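Movie Night in the Spare Room: Tips for Better Picture and Sound
By Nomvula Sithole
7/4/22

We have been showing movies in our back bedroom in Graltwood since the kids were small, and over the years I've picked up a fair number of tricks for making an ordinary room look and sound better than it has any right to. Most of them cost very little. A few cost nothing except an afternoon and some sore knees, and I'll try to warn you about those as I go.

Start with the windows. Whatever you spend on a projector, daylight leaking around a curtain will wash it out, and it always seems to leak at the top, where you didn't think to look. I sewed a strip of dark felt along the back of our curtain rod pocket and let it hang down behind the fabric a few inches. Wraparound rods help with the sides. If you rent and can't drill, a tension rod set deep inside the window frame with a blackout liner clipped to it does nearly as well, and you can take it down in the morning so the plants don't sulk.

Then think about the walls, and please do this before you buy anything with a plug on it. White walls throw the picture's light right back around the room, and your night scenes turn to milk. You don't have to go black! My husband wanted black and I wanted to be able to find my glasses, so we settled on a medium gray with a matte finish, and I've never been sorry. Buy a sample pot first, paint a big piece of cardboard, and lean it next to the screen through one whole movie. Shiny paint will show you the reflection of every bright scene, so check the sheen on the can twice.

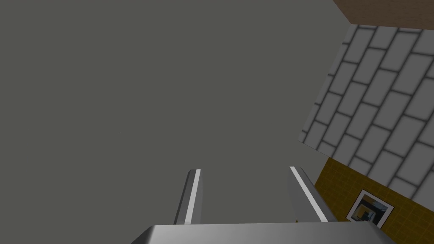 A matte medium gray.

If your walls have old nail holes, fill them before you paint and let the filler dry overnight. Sand with a fine paper on a block, wipe with a barely damp cloth, and prime the patches, or they'll drink up the color and show as spots. I skipped the primer the first time and ended up doing that wall over in January with the windows open, wearing my coat.

Now, sound. Everybody fusses over speakers (our pair of Kevow bookshelf speakers came from my brother-in-law, and they're older than the sofa), but soft things in the room matter just as much. Clap your hands in the middle of the floor. If you hear a little ring or a flutter afterward, you need a rug, a full bookcase, or a heavier curtain -- maybe all of them. I found a thick wool rug at the Kekana flea market for 37 dollars and put a felt pad under it, and the dialogue cleared up so much that we stopped running the subtitles.

Pull the speakers a little way out from the wall and keep them out of the corners, where the bass gets boomy. Tweeters should be at ear height when you're sitting down, so sit down and check, in the seat you really use. Old hardcover books make fine risers. A square of nonslip shelf liner under each speaker will stop the buzzing you get on a hollow shelf when the orchestra comes in.

Cables are the part I put off, and I shouldn't have. Measure the run along the baseboard, then add a bit extra for corners. Ours came to 47 feet and I had bought far too little, so that was another drive to the store. Label both ends with masking tape before you tuck anything away, and never run a power cord under the rug, however tidy it looks.

A few smaller things:

Dust the projector's filter every month or so, with the power off and the machine cooled down. Check your manual to see whether it can be vacuumed.

Keep discs standing upright like books. Wipe them from the center straight out to the edge, never in circles.

Popcorn salt sticks much better if you grind it fine in a clean coffee grinder.

A lamp behind the seats, low and warm, lets people get up for a drink without stepping on anybody.

My friends at the Esdale Film Circle keep their discs in shoeboxes sorted by composer, which I thought was silly until our own collection got up toward almost 500 and I couldn't find a single musical. We sort by title now, with one separate shelf for the ones the grandchildren are allowed to pull out themselves. Put that shelf low, and keep the good discs higher up.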